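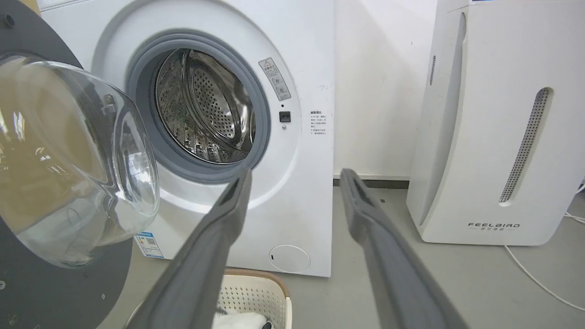

Figure 3. Front-loading washing machine with the door open.

3.2 Household water use by time of day

Meter readings were collected from 3725 dwellings in the Grarnasell and Dorkach supply districts. After records with gaps longer than six hours were removed, 3568 dwellings remained in the analysis. Demand in both districts rose sharply before 7 a.m. and again in the evening. The morning peak was narrower in Dorkach, where a larger share of residents commute by rail. These results agree with the earlier survey by Radu and Munteanu, although that survey covered apartment buildings only.

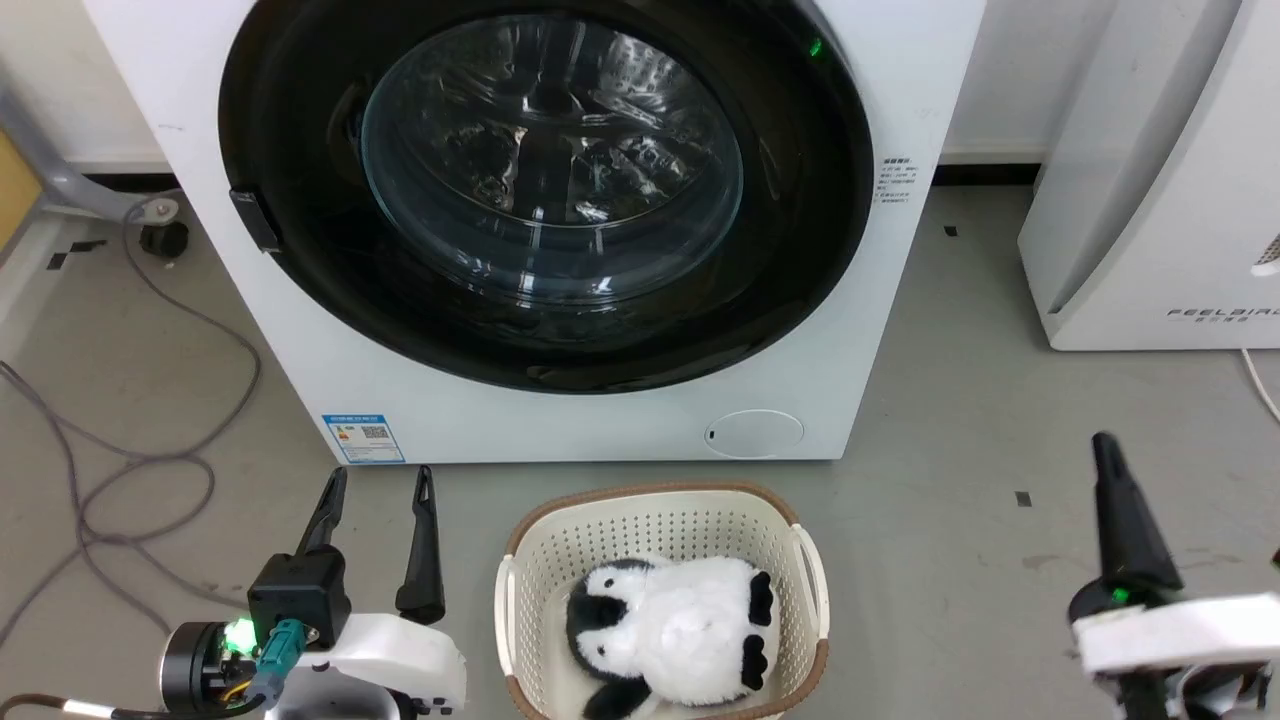 Did households shift their water use when the evening tariff was introduced?
Evening demand fell slightly in the first month and then returned to its former level in both districts.

The question above was put to the district offices as part of the review. Their answer matches the meter data. Interviews suggest that most residents did not know the hours at which the higher rate applied, and bills issued by the Nitance utility listed only a monthly total.
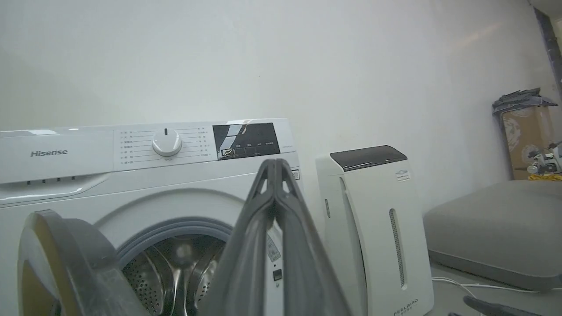 Figure 4. Control panel and program dial of a Hisense front-loading machine.

Leakage was estimated from minimum night flow. Some 45 dwellings showed continuous flow throughout June and were referred to the utility for inspection. They were kept in the district totals but left out of the hourly profiles. Older service pipes in the Ilie quarter may account for part of this loss; pipe age was not available for every street, and the matter is left to later work.

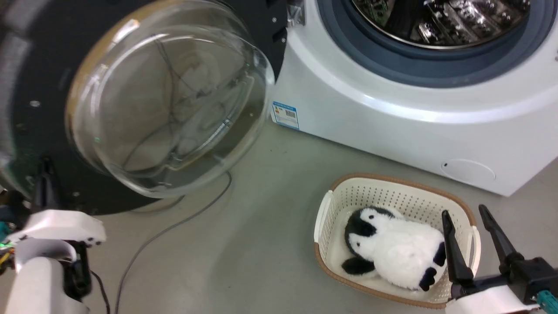

3.3 Seasonal variation

Summer demand was dominated by garden watering in Grarnasell. In Dorkach, where few dwellings have gardens, the seasonal change was small and could not be separated from changes in occupancy.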